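Stitch after stitch after stitch

Sat 27 September

I have a new favourite thing and it's the simple interrupted suture. Second year of vet school has been mostly lectures and flash cards, so when Raelene Ruddock handed out needle holders at the start of the skills block I was so excited I dropped mine (twice!).

The idea couldn't be plainer. You take a bite of skin on one side, come up through the other at the same depth, tie it off, cut the tails and move along. Every stitch stands alone, so if one lets go the rest keep holding. I started on a banana, moved up to a Bornmont practice pad and have now tied 144 of the things at my kitchen table, with the radio on and a cup of tea going cold beside me. My flatmate has asked for the bananas back.

What I love most is the rhythm you get into after the first few. Black thread is great for learning too, because a crooked knot has nowhere to hide, and a row with all its little tails sticking out is a very satisfying sight.
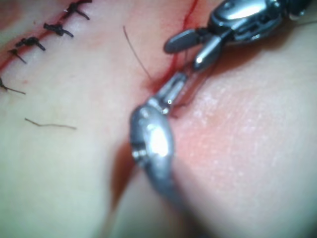 How tight should a skin stitch be?

Just tight enough that the two edges meet. Skin swells afterwards, and a stitch that was already pulling hard will bite into it and pucker the edge.

I was hopeless at this to begin with. Everything I tied looked like a laced-up footy boot! Raelene's advice was to stop looking at the knot and watch the edges, then lay the first throw down gently the moment they touch. She also has us set the knots off to one side of the line, which makes them easier to get at when it's time to take them out. Mine wander back to the middle if I'm rushing.

Spacing is still my weak spot. I begin nice and even, get cocky by the fourth one and leave a gap you could drive a ute through. So there's a new pad on the table, with dots marked along both sides in biro, and I'm going again tonight. Vertical mattress next week and I can't wait!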